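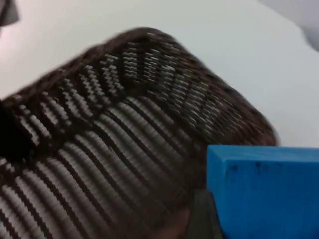
Brown wicker basket, close up.

A Day at the Lostudora Open House in Valtville

Posted May 10, 2021

If you have ever tried to move your contacts from an old phone to a new one, you may know the name Lostudora. They make a small program that copies phone books, calendars and text messages between phones. Once a year the company opens its office in Valtville to users. I have used the program since my second Android phone, so I signed up and went.

The office is on the upper floor of a former bank, a short walk from the train station. There is no big sign. I walked past it twice before I found the side door. At the desk I got a paper badge and a schedule, and I was put in the first of two groups. Each group had 70 people, which was the limit for the meeting room.

The morning started with a talk by Waltraud Hinrichs, who runs the support team. She went through the problems people write in about most often. The top one is duplicate contacts. This happens when the same person is saved once on the phone, once on the SIM card and once in an email account. The phone shows one entry, but the backup file has all three. Her advice was to pick one account as the main one, turn off contact sync for the others, and only then make the backup. She also said to open the backup file on a computer and scroll through it before wiping the old phone. Many people skip this step.

After that we were shown the test room. Along one wall there are shelves with 299 phones, each with a number on a sticker. Every new version of the program is run on all of them before it goes out. Some of the phones are very old and have buttons. I asked if people still move data from phones like that, and the answer was yes, mostly people helping a parent or grandparent. The full test takes one night. A list of failures is printed in the morning and handed out at the first meeting.

Lunch was sandwiches and soup in the hallway. I sat with two people from McKinnon, a repair shop chain, who use the program at the counter every day. Their main complaint was that the shop license only covers 200 transfers a month and they run out before the month is over. They had brought this up last year too.

In the afternoon Lucinda Lindqvist showed the next version, which is called Giltau inside the company. It should come out in June. The main changes she listed:

Contact photos are copied at full size.
Group names are kept when you move to a phone from another maker.
A transfer that stops halfway can be picked up again from the same point.
Address books with more than 2,000 entries no longer need to be split.

She ran a transfer over Wi-Fi on the projector. The first try did not connect and she had to restart one of the phones. The second one went through in under four minutes. Someone asked about moving chat history from messaging apps, and she said there are no plans for it at the moment.

The last part was a help desk. You could bring your own phone and sit down with someone from support. The line was long, and I waited roughly 40 minutes. My problem was birthdays showing up one day early in the calendar. It was the time zone setting on my old phone. I changed it, made a new backup and loaded it again, and the dates came out right.

Entry was free, but you have to sign up on the website ahead of time. Parking near the office is for permit holders only, so take the train or use the garage behind the station. The slides from both talks are going up on the Lostudora support page.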